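Category: Cell Safety / Post-Fault Inspections

Dual-arm cell, shoe shell handling: restart checklist with comments

Cladcombe site. Filled in after the left arm fault. Typed up fast from the clipboard copy, so excuse spelling. Items marked HOLD have to be closed before the cell goes back to auto.

What happened, short version: left arm lost grip signal mid-hold, controller read "part absent", right arm kept closing. Shell got squeezed and popped out sideways onto the floor. No one hurt. Operator hit the stop on the pendant. Arms coasted a bit more than they should have, see item 5. Cycle counter on the controller read 3,751 at the stop.

1. Power isolated and tagged before hands in
OK. Tag was on the main disconnect. Tag had no time written on it. Write the time.

2. Pendant stop
OK. Tested 2 times from each side of the cell. Latches, needs the twist to reset like it's supposed to.

3. Wall stop by the shelf
OK now. Was stiff. Cleaned around the collar, tested again, fine.

4. Stop drops both arms
OK. Checked at slow speed and at run speed. The old note in the binder says left arm only, that page is out of date, pull it.

5. Stopping travel
HOLD. Left arm measured 38 mm from stop signal to standstill at run speed. Our limit is 40 so it passes on paper but that's way too close for me. Right arm is well inside. Want the left brake looked at by Virow before we sign. Speed stays capped till then.

6. Finger condition, left
Flexible finger has a small split near the base on the inside. Replaced from spares. Old one bagged and labeled, do not throw it out, Virow wants to see it.

7. Finger condition, right
OK. Wiped down. No splits, no loose fasteners at the wrist.

8. Wiring, left arm
HOLD. This is the likely cause. Signal wire had been rubbing on the shelf edge when the arm reaches low. Insulation worn thru in one spot. Got the intermittent fault to come back by wiggling it by hand. New wire run is in but it's still loose on the way past the shelf. Needs a proper clip or a sleeve. Tape is not a fix. Somebody will be tempted. Don't.

9. Grip signal logic
HOLD. "Part absent" on one side should stop both arms, not let the other one keep closing. Salent sent a changed program, loaded in test mode only. Pulled the connector on the left with a shell held, right arm froze, good. Pulled it on the right, left arm froze but the alarm text was wrong (says door open). Sent back to Salent. Not going live with a wrong alarm.

10. Force limit
OK. Was set higher than the sheet. Don't know who or when, change log is blank for that. Put back to sheet value. Password changed.

11. Shells on shelf
Keep the row back from the arms' return path. If one is hanging over the front it will get clipped. Any shell that was in the fault goes to scrap even if it looks ok.

12. Floor and walk path
Loose stuff near the cell gets moved before auto. Boxes, trays, the folding cot, all of it. I know it's handy there. The person on the pendant needs room to step back without looking.

13. Small parts on lower tier
Move to a bin with a lid. Anything that rolls ends up under an arm sooner or later.

14. Spare stock
Order fingers thru Omerović, we're down to the last pair. Ask for the lead time in writing, last order slipped into November.

15. Slow-speed hold trial
OK. Both arms, one shell, toe up, held and released on command. Ran it again after the force limit was reset. Someone on the pendant the whole time, thumb on stop. Repeat this one after the Virow visit, brake work can shift things.

Overall: NOT released for auto. Test mode only, reduced speed, two people present. Items 5, 8 and 9 open.

Comment for next shift: if the left grip light flickers even once, stop and call it in, dont reset and carry on. That's what was happening the week before and it got reset every time. Reset count wasnt being logged either, there's a sheet on the cabinet door now, use it.

Last updated: September 2, 2019

Related items
- Cable routing on moving arms: what to check
- Cladcombe lockout tag sheet (printable)
- Stopping travel test, how we measure
- Gripper finger replacement log

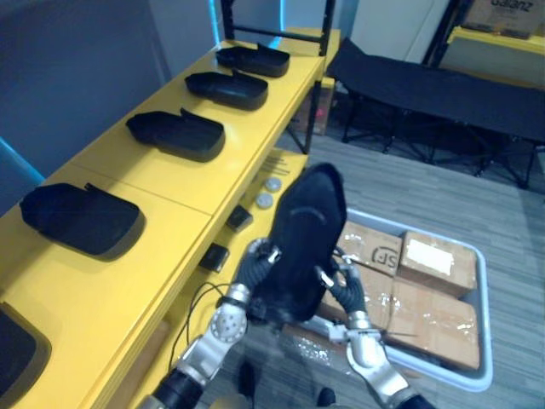 Also the sheet on the cabinet door has no column for which arm. Write L or R next to the time till I get it reprinted.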